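Section 4: Feeding your worms for the first month

If you've made it this far, your Silwood bin is put together, the legs are on, the tap is screwed in hand-tight and the bedding has been sitting overnight. Good! I always set mine up on a Monday evening so I have the rest of the week to fuss over it, but any day will do.

I wrote this guide for the people who pick up a starter kit from our garden club, and I've kept the section numbers the same as the leaflet that comes in the box so you can flip back and forth. Where my advice is different from the leaflet, I say so. (It's mostly about how much to feed. The leaflet is a lot more generous than I am.)

4.1 Before you put any food in

1. Lift the lid and squeeze a handful of bedding. You want a drop or two of water between your fingers. If it streams, add dry shredded cardboard and mix it through. If you get nothing at all, mist it and check again in an hour.

2. Look for the worms. On the first morning they may be clumped in one corner or hanging around under the lid. Leave the lid on and a light shining over the bin for the first two nights and most of them will head back down.

3. Check that the tap is closed. I have written this on a piece of tape and stuck it to my own bin, which should tell you something about my kitchen floor.

Note: The worms in the Rirken bag are packed in peat, and the peat goes in too. Tip the whole thing on top in a heap and let them find their own way. Don't stir them in.

4.2 The first feeding

1. Wait two full days after the worms go in. I know it's hard.

2. Chop up one small handful of soft scraps. Squash, melon rind, tired lettuce and banana peel are all good. The smaller you chop, the faster it goes, and I freeze mine overnight first, which turns it to mush once it thaws and also seems to cut down on fruit flies.

3. Let frozen scraps come all the way back to room temperature before they go near the bin.

4. Pull back the bedding in one corner, put the scraps in the hole and cover them with at least 2 inches of bedding.

5. Mark the corner. A popsicle stick works. So does a clothespin on the rim. 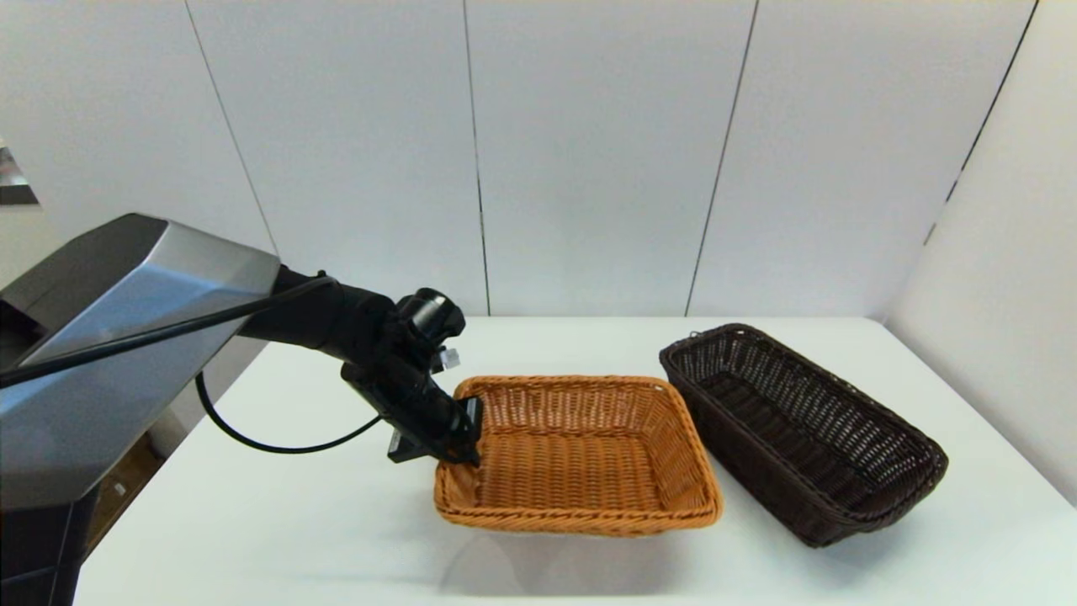
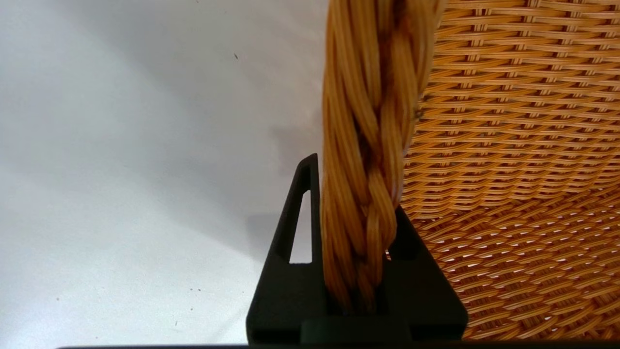

6. Close the lid and leave the bin alone for a week. Peeking is fine, digging is not.

Caution: No meat, no dairy, no oily leftovers, no salty ones. A little citrus won't hurt a big, settled bin, but yours isn't settled yet, so skip it for now. Same for onions.

4.3 Feeding after the first week

Go around the bin corner by corner, clockwise or the other way, it doesn't matter as long as you stick to it. When you get to a corner, dig down gently and see what's left of the last meal. If it's mostly gone, feed that corner again. If you can still tell what it was (that's a carrot, that's half a pear), skip it, cover it back up and wait another few days.

The leaflet says to feed by weight and gives you a chart. I tried it my first year and had a sour bin by April. I've had much better luck just looking. A new bin gets one handful, then another when that's gone, and after a month or so you can start doubling it up.

Every time you feed, add the same amount of dry cardboard or newspaper on top. I keep a bag of the stuff torn up and ready by the back door, otherwise I get lazy and don't do it. Egg cartons are wonderful. Glossy magazine pages and anything with tape on it go in the regular recycling.

Once every couple of weeks I also sprinkle in a spoonful of crushed eggshell. Rinse the shells, let them dry out and crush them as fine as you can stand to. Mei Thibodeaux runs hers through an old coffee grinder and gets powder, and I do mine in a bag with a rolling pin and get gravel, and both of our bins are doing fine.

4.4 If something seems off

It smells sour or rotten. You've fed too much. Take out any scraps you can find, fluff the bedding with your hands to let some air in, add plenty of dry cardboard and don't feed for 10 days.

Tiny white worms all over the food. Those are pot worms. They're harmless but they love an acid bin, so add eggshell and ease off on the fruit.

Fruit flies. Bury the food deeper and lay a full sheet of damp newspaper across the top, tucked in at the edges. I've also used the Hashemi sticky cards stuck inside the lid, and they catch plenty, but you'll catch your sleeve on them too.

Worms climbing the walls. Check the moisture first, then the temperature. They're happiest in the same kind of weather you are. A garage in August is too hot and a porch in a hard freeze is too cold.

Liquid from the tap. A little is normal. A lot means the bedding is too wet, so go back to step 1 in 4.1. Pour what you drain onto bare ground somewhere, not on your salad greens.

Note: If you bought the Skolta stacking trays, don't add the second tray yet! The first one needs to be nearly full of finished castings, with the surface of the bedding touching the bottom of the tray above. Mine took 18 weeks to get there. Section 6 has the steps for that.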